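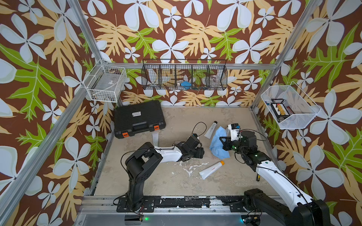
Can Two Arms Tidy a Bench Yet?

By Rima Sayegh

Putting small things away is a chore most people finish without thinking. For a pair of robot arms it remains hard. Capped tubes roll when nudged. A cloth has no fixed shape, so a grasp that held once may miss on the next attempt.

Kosimholm, which builds software for two-arm cells, logged 2,559 tidying attempts in January. Of these, 1,111 ended with every item in its assigned place. The software, called Provum, plans both arms together and stops if their paths come within 2 inches of each other.
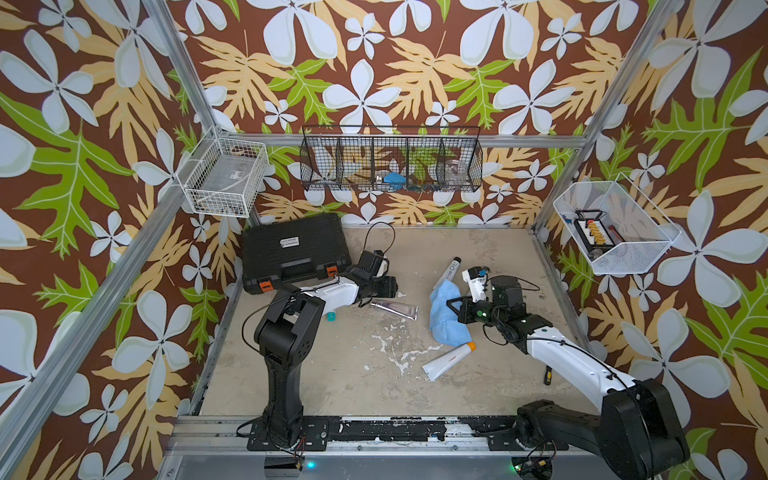
The right gripper holds a light blue cloth while the left reaches toward a black carrying case.

Rigid items gave the better results. Cloth was the main source of failed grasps, followed by tubes lying close to other objects. Wandemar, a repair shop that has tried the system, still assigns a person to clear its benches at the end of each shift.

Speed is a separate problem. Provum pauses to replan after each failed grasp, and a worker would usually be done first. Kosimholm plans to test a faster planner on the same set of items.

Contact: Haddad Publishing | © 2024 Haddad Publishing | Back to top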